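Kindiline adds breakfast stop to Esuvcombe food walk

We use cookies to remember your settings and count visits. By staying on this page you agree to our cookie policy. Accept / Manage

Esuvcombe's morning food walk is back for June, and it's longer this year. Kindiline, the tour outfit that runs it, has added a fourth stop and moved the start up to 7 a.m. Bring a jacket. The harbor side is windy at that hour and the first two stops have outdoor seating only.

The new stop is Skorska, the bakery on the hill road that does the dark rye and the poppy seed rolls. Walkers get a half roll, a spoon of plum butter and a small coffee. More coffee is extra. The bakery has been open to the public only in the afternoons until now, so this is the first chance most visitors will have to eat there while the bread is still coming out.

Order of stops is the same otherwise. Fish market first, for smoked mackerel on toast. Then the dairy counter, then Skorska, then the long sit-down at Ó Súilleabháin, where the griddle cakes come with brown butter and whatever berries are in. Last June it was gooseberries, and a lot of people asked for seconds. The kitchen says gooseberries again if the weather holds, otherwise stewed rhubarb.

The walk takes 4 hours door to door, with the slow part at the end. It covers 2 miles, most of it flat apart from the hill up to the bakery, which is steep and has a handrail on the left side only. Strollers can manage it. Wheelchair users are asked to call ahead so a van can meet the group at the bottom.

Tickets are $96 a head, food included, tips not. Kindiline says that's the full price and there is no booking fee on top. Kids under five walk free but don't get thier own plate. Dogs OK outside, not in the fish market.
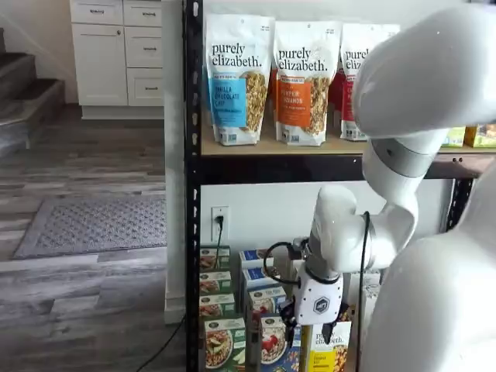 Only 500 places for the whole month, and the early dates went fast last season. Booking is online or at the visitor desk by the ferry landing, which opens at 9 a.m. and closes for lunch. Cash is fine at the desk. Refunds up to the evening before, after that you can swap to another date if there's room.

A few changes to the menu worth knowing. The dairy counter has dropped the blue cheese and is pouring cold buttermilk instead, with salt or honey. Ó Súilleabháin has a new seeded loaf on the table and has gone back to its old oat porridge, cooked overnight and served with cream, as a swap for the griddle cakes. Ask for it when you sit down, not when the plates are coming out. Vegetarians get a mushroom toast at the fish market. Vegans are harder to feed on this route, and Kindiline suggests its evening walk, where the soup and dumpling stops are both dairy free.

Gluten is a problem too. The bakery can't promise anything and says so on the door.

The tour ends at the restaurant, a short walk from the ferry landing. The noon boat is doable if you skip the last coffee. Most people don't, and take the 2 p.m. Anyone staying in town for the afternoon might try the sea wall path, which is open again after repairs and has a kiosk at the far end selling lemon ice and fried dough. The kiosk keeps it's own hours.

Parking near the start is tight before 8 a.m. because of market deliveries. Use the lot behind the church, free until noon, then walk down the steps. The start point is the blue door across from the fish market. Guides carry a yellow umbrella, rain or shine.

If June sells out, Kindiline says it may add dates later in the summer, though Skorska hasn't agreed to those yet. Without the bakery, the walk would go back to three stops and a later start. Price for that version not set.

Get our food and travel news by email. Enter your address to sign up. You can unsubscribe at any time.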